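Cimevora Opens Its Arm Care Program to Small Workshops

PICKERING, Jun 24, 2019 – Cimevora is delighted to announce that its arm care program, until now offered only to larger customers, is open to any shop or school lab with a single robot arm to look after.

The program grew out of many friendly phone calls. Owners told us that their arms ran well for months and then began to set things down a little off the mark, and that they weren't sure where to start looking. We start at the base. Our technicians check the mounting bolts, work their way up joint by joint, clean and square the gripper fingers, and then rehearse the whole routine in simulation before the real arm picks anything up.

"I always ask people to let me see the fingers first," said Lacey Sowerby, who leads the service team. "If one of them sits a hair lower than the other, you can chase that problem through your settings all afternoon – and many of us have!"

A full visit takes one technician 56 minutes on the checklist and costs $399, with a follow-up call seven days later. Trulness, our record-keeping software, comes with it and reminds owners when the next visit is due, normally after 3,000 cycles.

Bookings are open now through the Cimevora service desk, and we do look forward to hearing from you.
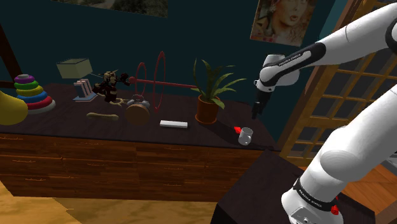
Lorraine Pilkington wrote in to say that she would gladly book a visit, but wondered whether the base bolts ought to be checked again after the follow-up call, as hers had worked loose twice since April.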